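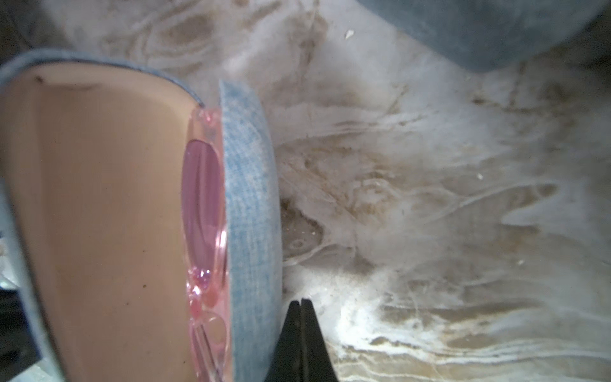 A reader of the first part wrote in to ask whether the Flostitow kit is worth the money if all you want is a small arm that can open and shut boxes on a worktop, and whether the fingers that come with it are any good on soft things.

Workshop > Reviews > Arms and grippers > Flostitow gripper kit

Last updated: 2018-11-02

The short answer is yes to the first and mostly yes to the second. I built mine in the shared workshop at Brarkedard over 2 evenings. The kit is the gripper, the wrist plate, a bracket for a small camera and a bag of screws with 4 spares in it. You supply the arm. Mine is an old Galer, and the wrist plate fitted once I had opened out two of the holes with a hand drill.

The fingers are black and taper to a point. On fabric-covered cases the points are a help, as they get in beside a lid edge where a blunt finger would push the whole case along. They are less good on anything glossy. Hard plastic slides out sideways unless you close slowly, and the slowest setting is still a bit quick for my liking. I stuck a strip of thin rubber on each finger for a while and took it off again when it began to peel.

The wrist camera sits close to the work. Weave and stitching come up sharp, but anything further off goes soft, so set your focus before you tighten the bracket. You can't reach the ring afterwards without taking the plate off. Glare from a pale worktop is a nuisance too. I moved the lamp.

The manual is poor. Page 4 shows the cable going in from the left and it goes in from the right. The version on the Van den Broek site is the same one, mistake included.

The kit cost me 400 with postage. The Van den Broek gripper is cheaper and grips harder, but has nowhere to put a camera, and I would have had to make a bracket for it.

Still to do: a longer cable, and a proper stop for the base so that the arm doesn't creep when it reaches right out. I hope to have both fitted in December and will add a note on how the motor is wearing.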